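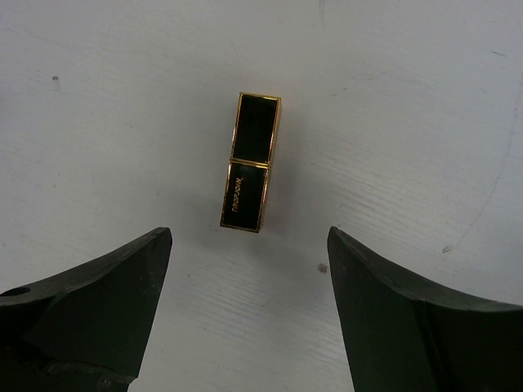
黑金配色的方管口红

阅读时间：6 分钟

Savau 网站内容组七月例会纪要

时间：上午十点开始，中午前结束
地点：小会议室，Mansilla 办公点同事远程接入
主持：Pascual Herrera
出席：内容组、技术组、客服组各有人参加，设计组请假
记录：内容组

一、上次纪要

上次纪要通过，改一处：“专栏作者署名页”的负责方由设计组改为技术组。其余无异议。

二、旧博客文章迁移

技术组通报进度。旧博客系统 Clandine 上的文章共 2961 篇，正文已全部导入新站，评论尚未导入。导入后发现的问题主要是站内链接：早年的文章习惯用完整网址互相引用，迁移之后这些网址仍指向旧域名。旧域名目前还做着跳转，读者点开不会报错，但跳转要经过两次，手机上打开明显偏慢。

技术组建议用脚本统一替换。内容组担心脚本误改引文里的网址，尤其是转载声明中原样保留的那几种写法。讨论后同意先在测试站跑一遍，把改动列成清单，由内容组抽查，没有问题再上正式站。

另外，有 93 篇文章在新站上没有分类。原因是旧系统允许分类留空，新系统把它们都放进了“未归类”。Pascual 问能不能直接按标签推断分类，技术组答标签用得太乱，同一个意思有中文、英文、缩写三种写法，推断出来的结果还得人工看。决定由内容组手工归类，归类时顺手合并明显重复的标签，拿不准的先留着。

旧文章的发布日期保留原日期，不改成迁移日期。更新过的文章在文末注明更新月份。此项上次已定，这次重申，因为有两位作者问过。

三、搜索引擎收录情况

新站提交站点地图后，收录数量在增加，但旧域名下的页面还占着不少搜索结果。技术组认为属于正常过渡，旧域名的跳转要继续保留，到期前必须续费。续费由技术组负责，提醒邮件同时抄送 Pascual，以免只有一个人收到。

内容组反映，搜索结果里显示的摘要很多是文章开头的客套话，例如“好久没有更新了”。迁移时摘要字段没有内容的，系统自动取了正文第一段。讨论是否要补写全部摘要，大家认为工作量太大。决定先补访问较多的 82 篇，名单由技术组从后台导出，内容组分头写。每条摘要写清文章讲什么，不写问句，不加感叹号。

有人提出顺便把这些文章的标题也改一遍。Pascual 不同意，理由是标题和网址现在是对应的，改了标题，外面引用的人会对不上。标题有错别字的可以改，其他不动。

四、邮件订阅

Clillgate 是目前使用的邮件发送服务，合同下个季度到期。客服组汇报了读者来信中与订阅有关的内容，主要有两类：一类是退订以后仍收到邮件，一类是订阅以后收不到确认信。

第一类已查明。旧博客和新站各有一份订阅名单，读者在新站退订后，旧名单仍在发送。技术组已停掉旧名单的自动发送，两份名单合并时以退订记录为准，任何一边退订过的都视为退订。客服组要求合并前先备份，同意。

第二类还没有结论。部分确认信可能进了垃圾邮件，但客服组手上的几封来信用的是不同邮箱，看不出规律。技术组会后向 Clillgate 查询发送日志。在查清之前，订阅页上加一行提示，请读者检查垃圾邮件文件夹。提示文字由客服组拟，一句话即可。

关于是否续签，暂不讨论，等日志结果出来以后再说。Mansilla 的同事表示可以先收集两三家同类服务的报价，作为比较。Pascual 同意收集，但不要对外承诺任何时间。

邮件的内容方面，现在每封邮件全文推送最新一篇文章。内容组想改成摘要加链接，理由是全文太长，部分邮箱会截断。客服组说有读者专门写信来讲喜欢在邮箱里看完，不愿意再点一次。两边意见没有统一。折中办法是短文继续发全文，长文发前几段加链接，长短由编辑自己判断，试两期再看反馈。

五、评论区

旧评论的导入排在链接替换之后。导入前需要清理垃圾评论，技术组会先用过滤规则筛一次，剩下的由内容组看。

旧评论里有一些读者留了真实邮箱，在旧站上是不公开的。客服组要求确认新站不会显示。技术组当场在测试站上查看，前台不显示，但评论导出文件里有。决定导出文件只放在技术组的目录里，用完删除。

新评论的审核，目前是首次留言需审核，通过后自动放行。内容组认为这样够用，维持不变。超过 30 天没有人处理的待审评论，系统现在会自动删除，内容组之前不知道有这个设置，有几条正常留言可能因此丢失。技术组会后关闭自动删除，改为每周提醒一次。

六、作者投稿说明

投稿说明页面还是旧站的文字，里面提到的上传按钮在新站上位置不同。内容组已写好新稿，会上过了一遍，意见如下：

图片要求一段太长，缩短。
“请勿抄袭”改成具体写法：引用他人文字须注明出处并附链接。
稿件处理时间不要写死，写“收到后会回信”。
投稿邮箱不变。

修改后直接发布，不再上会。

七、其他

新站页脚的版权年份是手工填写的，技术组改成自动更新。

Mansilla 办公点反映后台登录经常要重新输入密码，技术组说是登录有效期设得太短，可以延长，但公用电脑上不要勾选“保持登录”。

站内搜索搜不到英文大小写混写的词，已记录，优先级放低。

设计组请假，首页专题位的讨论顺延到下次。

八、待办

技术组：链接替换脚本在测试站试跑，给出改动清单；导出补摘要的文章名单；向 Clillgate 查发送日志；关闭评论自动删除；确认旧域名续费。

内容组：抽查链接改动；未归类文章归类；补写摘要；投稿说明改稿并发布。

客服组：拟订阅页提示；把退订投诉的来信逐封回复，说明名单已合并处理。回复等合并完成后再发。

Mansilla 办公点：收集邮件服务报价，发给 Pascual Herrera。

下次例会时间另行通知，由设计组先讲首页专题位。

纪要如有出入，请在收到后直接回复记录人更正。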